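When the gripper goes into the table

In April I lost a lot of evenings to one fault, and I want to write it down before I forget the details. It concerns the dining room scene in Giltik, our simulator project, and the arm that has to pick small things from the round table. 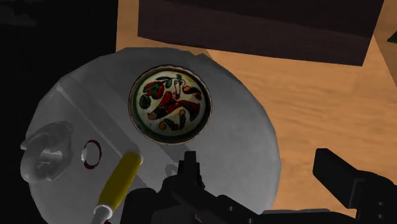
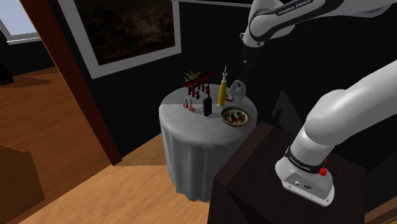 Posted by Cabello
Simulation tester, Setus

The first sign was a success rate that looked too good. We ran 300 episodes during the night and in the morning the report said everything was fine. Then I replayed 27 of them at slow speed, and in several the fingers went down into the tabletop and came up again with the object. A real arm would stop there, or break something.

I blamed the controller first. I lowered the speed limit to 80 percent, then I made the force limit smaller, and the fault stayed exactly the same. I also suspected the tablecloth, which is only a visual mesh and has no contact of its own. I removed it for one evening and the fingers still went in.

The cause was in the table. When the room was imported from Endley, the collision shape was made from an older version of the model, and it was lower than the table we draw. The objects were placed by a different script, which used the drawn height, and they were frozen until first touch, so they did not fall. Only the gripper could find the gap — and our success check did not look at contact with furniture at all.

I rebuilt the collision shape and let the objects settle for 100 steps before the arm moves. I also added a check: if a finger is below the table surface, the episode is a failure, even when the object is lifted. The success rate dropped a lot and I had to explain this to my team, which was not pleasant.

The same import was used for the cabinets. I have not checked them yet, so please do not trust any results with the cabinets until I write again.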